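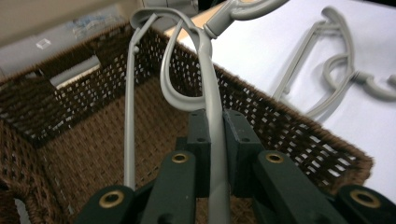

3.2 Hangers and the basket

The second group of items in the closet study is plastic clothes hangers. We treated them apart from folded garments because they take up space in a different way. A folded shirt can be pressed flat and stacked, while a hanger keeps its outline wherever it is put, and its hook catches on whatever is next to it. In the household survey from Zivora, hangers were the item people most often said they had no fixed place for once the clothes were off them.

Households stored spare hangers in one of two ways. Some left them on the rail between the clothes. Others collected them in an open container, most often a basket kept on a shelf or beside the wardrobe. We chose the second way for the trials at Lamemcombe, using a rectangular brown woven wicker basket and gray plastic hangers. Figure 2 shows one of the hangers lying flat on the table.

Wicker has one drawback for this use. The weave is uneven, and thin parts such as clip rods or the tip of a hook can lodge in it. Nogueira, the rater for the January sessions, marked a hanger as "caught" whenever it could not be lifted out with a single upward pull. Of the 821 placements in the full log, 55 were marked this way. Most of these involved hangers that had been dropped in hook first.

The shape of the hanger matters as well. A plain triangular hanger has one opening and nests fairly well with others of its kind. A hanger with a curved loop and a straight bar ending in a small knob does not nest as easily – the knob stops the next bar from lying close against it. For this reason we did not set a target number of hangers per basket, and a session ended when the next hanger would no longer sit below the rim.

Between placements, hangers were laid flat on the table and spaced apart. Thaís Quintana prepared the written rules for this step after the first session, when several hangers had been left in a pile and the hooks had to be separated by hand. Under the rules, a hanger counted as ready only if no part of it touched another. Sessions run before the change were kept in the log but left out of Table 9. 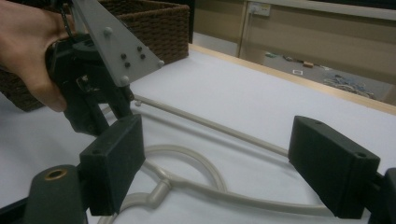

Figure 2. Plastic hanger lying flat on the table.

3.3 Folded garments

Folded garments were scored on the same sheet, with the Fladari folding guide as the reference for size. A garment was accepted if it fit inside the outline printed on the guide, and sleeves that showed at the side were noted but not counted as a fault.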